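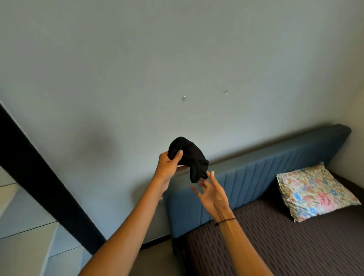
Handling of a small black fabric item, bedroom task group.

Progress report on the review of the Stastovar recording kit
Prepared by Lai-ching Kwok for Siu-fong Chang, Emley program office
Period covered: up to the end of June

1. Work done in this period

The Stastovar kit is offered to us as a complete set for recording household tasks from head height. The recordings are meant for training the Kalport two-arm robot in putting away clothes and small objects. In this period we received 1938 clips, and 1153 of them are already checked by our two reviewers. The checking goes slower than I wrote in the previous report. The player stops when a clip is longer than 20 minutes, and we must open the file again from the beginning. Yeh, the reseller, has confirmed the fault and promised a new version of the player.

2. Quality of the recordings

For large and light-colored clothes the result is good and I have no remarks. Dark and small items are more difficult. When the cloth is bunched, our labeling tool often marks the cloth and its shadow on the wall as one object. We sent 68 clips with this problem to Yeh and asked if the exposure can be set by hand. The answer is still open.

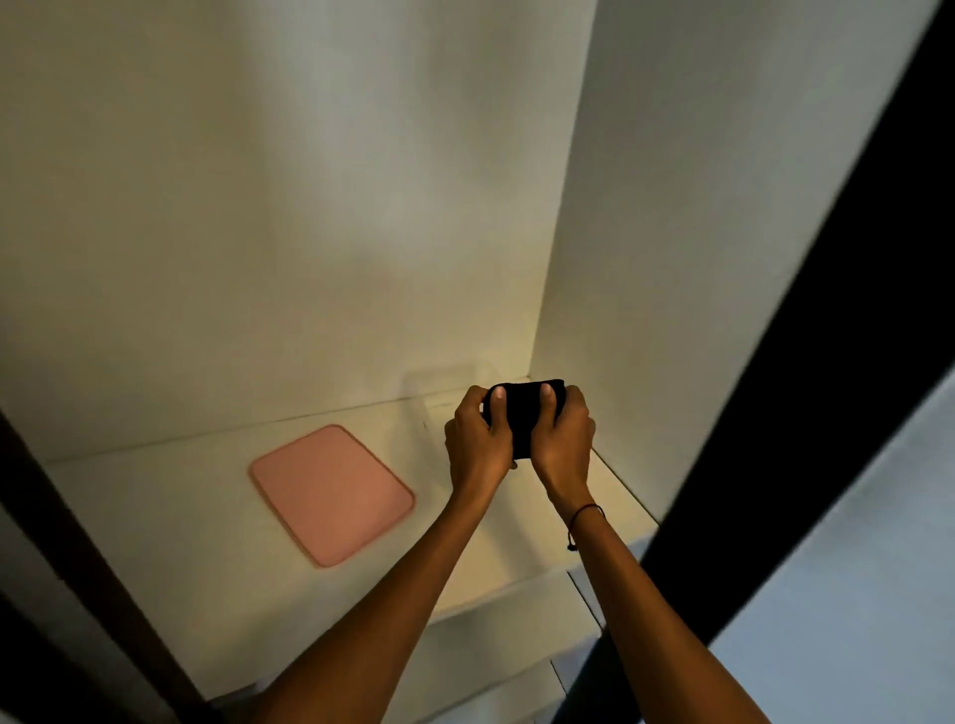 The shelf tasks are the part of the review which interests the Kalport team the most, and we have started to label them. The hand positions are labeled well when both thumbs are on top of the object. Transparent things are the weak point. A clear container standing behind the hands on a white shelf shows only thin edges, and the depth estimate in the kit software goes through it to the back wall. The pink mat on the same shelf was found without any correction. I would like to keep the clear container in the task list, as the robot will also meet such boxes in real homes.

3. Costs and next steps

The rental of the kit is paid until the end of the review. I ask for approval of one more labeling license, which Yeh offers at the same price as before. Next we will finish the unchecked clips and repeat the dark cloth tasks with the new player version. The purchase decision should wait for these results.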